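Speaker notes: open day at Lonow, slipper demonstration
Speaker: Tyra Solheim. Slot is 20 minutes, then questions.

Opening
Say hello, thank Ottar Haugen for lending us the room. Check that the back row can hear.
The visit was in July. Lonow opened its workshop for an afternoon and about half the people who came were from care homes and small hotels. I went with Zsolt Erdős from Busitz. We had asked to see household jobs, and the one they ran for us was tidying slippers on a low rack.

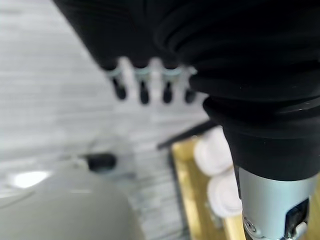 We stood behind a rope for the first run and were then allowed to come closer. Groups were kept to six. Sixten Sjöberg ran the session and talked us through it, mostly in answer to questions. Pause here if anyone wants to know about cost. I don't have a figure, so pass those on to Sixten.

What we were shown
Slippers in different colours, white, grey, cream and pink. The robot takes hold of one with its right hand. Point out the grip on the grey one – the hand closes round the upper part.
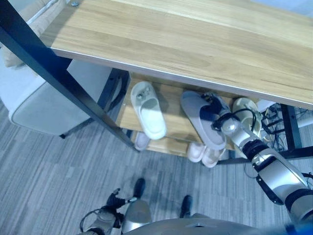

Why slippers are awkward
They are soft, they come in pairs, and people kick them off at any angle. Zsolt made the point that a box has flat sides to hold and a slipper has hardly any. Mention the hotel manager who said her staff spend nearly 30 minutes a day on shoes in the entrance hall.
Ask for a show of hands: who has a shoe rack by the door?

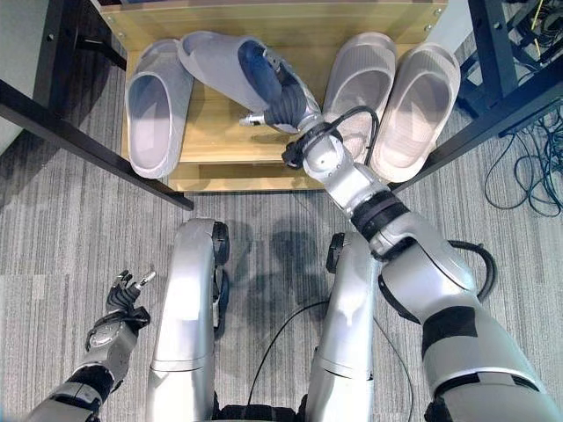
Sixten was asked about speed more than anything else. His answer was that they are working on the grip first and will look at speed in the autumn. I thought that was fair. Lourenço Nogueira from Steta wanted to know about laces and boots, and they have not started on those.

Close up
Leave this one up while talking about the fingers. Don't rush it.
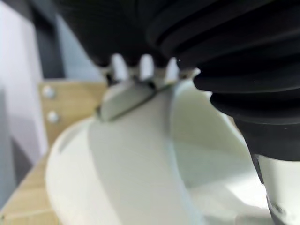 The hand at close range, with a white item below the fingers.

Last points
Next open day is planned at Ljungberg, date to be confirmed. Sign-up sheet is by the door.
Questions until 4 o'clock, then tea.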